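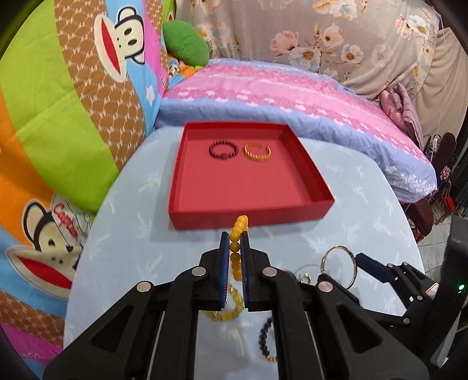 *Yellow beaded bracelet and red tray, with further bracelets on the tray and table.*

## Bracelet sorters wanted, Londton (part time)

Wiston buys mixed lots of costume jewelry from house clearances and resells them in graded sets. We need two home-based sorters for the bracelet line, starting immediately.

**Reference:** 547
**Contract:** 60 hours per month, paid per finished lot
**Reports to:** Hollis Benavides, intake desk

### The work

A standard lot holds 174 pieces. For each lot you will:

- separate beaded bracelets, open cuffs and closed bangles
- place bracelets in the tray one at a time, laid flat and not overlapping
- check elastic, knots and clasps, and set aside anything frayed or bent
- record bead color, inside diameter in millimeters and any damage on the lot sheet
- bag, label and box the lot for pickup

Rings and hair accessories that turn up in a bracelet lot go in a separate bag marked "other." Do not clean or restring pieces. Repairs are handled at our Clinow shop.

### Requirements

- A steady table with a cloth over it, so beads do not roll
- Good daylight or a neutral white lamp
- Normal color vision; you must be able to tell dark purple from black
- Storage for two boxes, away from heat and damp

Trays, bags, labels and a caliper are supplied. Experience with jewelry is useful but not required. The backlog stands at some 1,076 pieces, and the first lots will be drawn from it.

### How to apply

Write to Hollis Benavides at the Wiston intake desk, Riedl Building, Londton, quoting the reference. State your weekly availability and the size of your work table. Applicants on the short list will sort a trial lot, paid at the normal rate.

Applications close March 22, 2024.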